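Estberg Evening Kitchen
Notes for week three: custard and why it curdles

Welcome back, everyone, and thank you for bringing your own whisks this time — it does make the evening run more smoothly. We're making a plain pouring custard tonight, the sort you'd put on a crumble, and next week we'll bake one in the Prirnley dishes.

For each pair: 497 ml whole milk (the odd figure comes from my old Dririx jug, so 500 is fine), 4 egg yolks, 55 g caster sugar and a teaspoon of vanilla. Warm the milk until it steams, then pour it slowly over the yolks and sugar, whisking all the while. Back in the pan it goes, on a low heat, for as long as it needs. Mine took nearly 19 minutes in February, on that very sleepy hob.
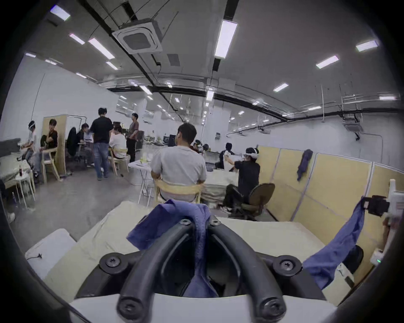 Why does custard go lumpy?
The yolks set too quickly when the pan gets too hot. Plain egg custard likes to stay well under 100 degrees, so keep stirring and take it off as soon as it coats the spoon.

If you do see a few grains, don't be downhearted! Tip the lot into a cold bowl, whisk it hard and push it through a sieve. Leftovers keep until the next day in the fridge, with paper pressed on top if you dislike skin (I'm rather fond of it).

For next week, please read the Chamoun sheet on baked custards and bring a deep roasting tin.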